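Kerkley library gets its Saturdays back

Fri 22 August

Good news for those of us who have been standing outside the Kerkley branch library on a Saturday morning, reading the closed sign like it might change its mind. Saturday hours are coming back after Labor Day, nine to one, and I'm pretty excited about it.

You may remember they got dropped in January when the town trimmed the branch budget. I wrote a grumpy little item then and got more mail about it than anything I've done on this site, including the one about the leaf pickup schedule. A petition went around after that. It sat on the counter at Foulkes Hardware and at the bakery on Dilleck Street, and by the time it was handed in it had 2271 names on it. Mine's on there twice, I'm afraid, since I signed at both places and forgot. (Make it 2270, then. Still a lot for a town this size.)

I stopped by on Wednesday to talk to Duyên Doãn, who runs the branch. She was shelving returns and kept shelving them while we talked, so I followed her up and down the mystery aisle with my notebook.

"People think Saturday is when folks come in to browse," she told me. "It's when they come in to print things. Leases, boarding passes, school forms. They work all week and we're closed by the time they get here."

The last Saturday the branch was open, 358 people came through the door. She looked it up for me on the desk computer. A normal Tuesday gets 101.

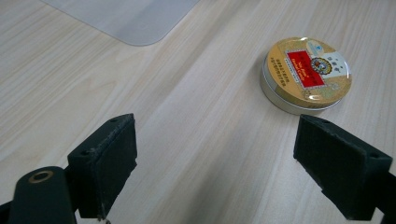 The money is coming from two places. The town council put back part of what it cut, and the rest is a one-year grant from the Plisell Fund, the same people who paid for the new benches at the bus stop. One year is the part that makes me a little nervous. Duyên says she'll go back to the council in the spring with the door numbers and ask for the whole thing to be made permanent. I'd plan on going to that meeting if you care about this — it's usually me and a handful of others, and they do listen when the chairs are full.

Story time is returning too, at ten, in the back room with the green carpet. Wálter Urrego is doing it again, in English and Spanish, and he tells me he has been saving up books all summer. My niece went to his last one and came home talking about a goose for days! You do need to sign up for story time, but only because the room is small. Call the desk or put your name on the sheet.

A few other odds and ends while I have you. The drop box on the parking lot side is fixed, so you can quit driving around to the front. The meeting room can be booked on Saturdays again, though it has to be empty by a quarter to one so they can lock up. And the book sale is still on for the fall, with over 100 boxes already in the basement. They have plenty of cookbooks and encyclopedias, thank you, but they'd love more kids' paperbacks and anything in large print.

First Saturday is the one right after the holiday. I'll be there at nine with a lease of my own to print.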